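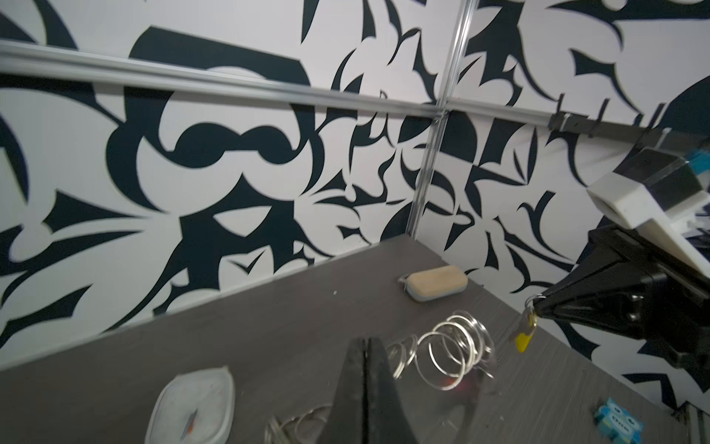 2 min read

I reckon the best thing a home robot builder can buy is a second-hand box of patience. We've put 36 evenings into our two-armed bench at the shared workshop, and I'd still defend every one of them (well, maybe not the three we lost to a dodgy power supply!).

People ask why we didn't just order a finished cell from Korkero and get on with it. Fair question, mate. But when you bolt the rails together yourself, you know which corner is a bit out of square, and that's half your fault-finding done.
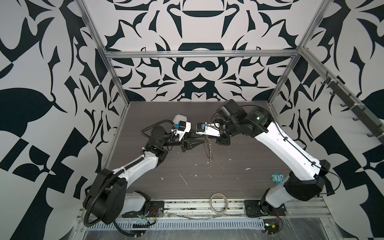
And then there's the money. Our parts list came to $2,887, and I could tell you what every dollar went on. A bought one comes with a service plan and a phone number, and I've been on hold with enough phone numbers.

I'd also argue for fiddly household stuff over neat foam cubes. Wire, tape, little lids: the annoying things teach you where your grip is rubbish.
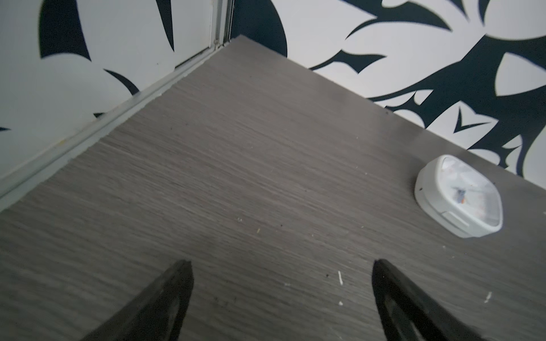
Zeyu Yin disagrees, and wrote back that foam cubes are boring but at least you know whether it's your code or the object playing up. Start boring, Zeyu reckons, for the first seven evenings anyway. I'd give it two.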